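Quiénes somos

¡Hola! Si has llegado hasta aquí, seguramente tienes un brazo robótico parado en un rincón o estás a punto de comprar uno y no sabes qué ponerle en la punta. Tarkell nació por eso mismo. Empezamos 2 personas en un local prestado, probando pinzas por las tardes, y con el tiempo aquello se convirtió en un taller con clientes, facturas y muchísimas bridas.

Lo que hacemos es sencillo de contar: nos mandas tus piezas (las de verdad, con su bolsa y su plástico) y las metemos en la cuba gris, que ya tiene el fondo bien rayado. Probamos varias pinzas con los mismos objetos y te pasamos los resultados. Unas van de maravilla con cajas rígidas y se desesperan con un envoltorio transparente. Con los brillos nos pasa parecido — la cámara también tiene que ganarse el sueldo.

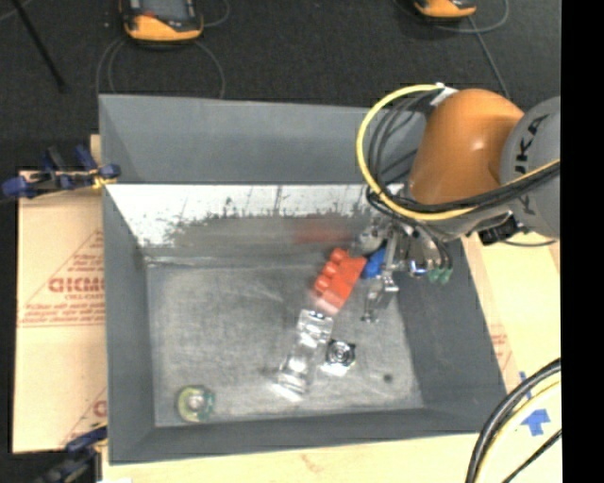 El banco de pruebas, Tarkell

En el taller usamos un brazo KUKA, y la cuba la sujetamos con mordazas al borde para poder cambiarla cuando haga falta. Me gusta que los objetos caigan de cualquier manera, pegados unos a otros, y ver qué hace un dedo metálico fino cuando le toca entrar ahí. Una tanda normal son unos 700 intentos por pinza; si el cliente duda entre dos controladores, subimos a 800 y repetimos con cada uno.

El banco de pruebas lo bautizamos Emar, y Ritchie es el programa con el que apuntamos cada agarre, bueno o malo. Los fallos los guardamos todos, ¡son mi parte favorita! Con Sellthorpe, nuestro proyecto de comparación de cámaras, llevamos desde mayo y todavía discutimos por la iluminación.

No vendemos pinzas ni cobramos comisión por recomendarlas. Si quieres venir a ver una prueba, escríbenos y cuéntanos qué piezas manejas, cuánto pesan y cómo te llegan. Solemos contestar en 2 días, y el café lo ponemos nosotros.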